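From: Brândușa Olteanu
To: drovomau-users
Date: October 16, 2023
Subject: Re: [drovomau-users] grasp planner picks the wrong hand

Edeltraud Hamann wrote:
> After the September update my planner keeps switching arms
> halfway through a reach. Is it the cost weights or is it
> my perception node? Willach says weights.

Hi Edeltraud,

I'd look at perception first! We had the same thing on the fruit and basket task, and I spent way too long fiddling with the weights (18 config files, don't ask). 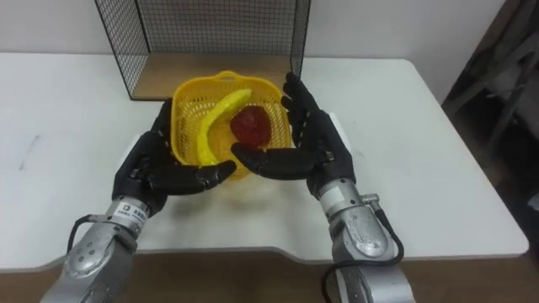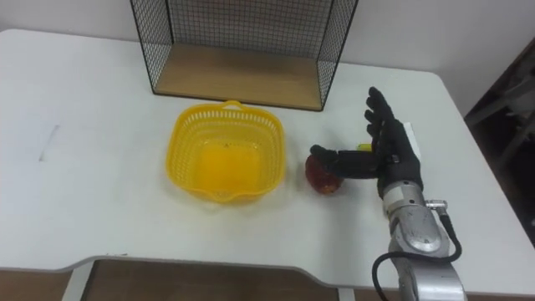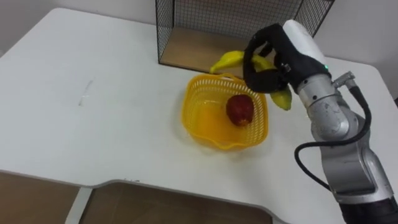

What fixed it for us was the object tracker. Ours was dropping the ID whenever fingers covered most of the fruit, so the planner saw a "new" object and started over, arm choice and all. I set track_hold to 37 cycles and made the arm choice stick until the grasp is either done or given up. Momedeo still logs a warning now and then, but the switching is gone.

Could you post your log from one bad run? The last 3,000 lines are plenty, and please leave the tracker IDs in. Oh, and which branch are you on? The Tănase one has its own timeout and it ignores mine.

Brândușa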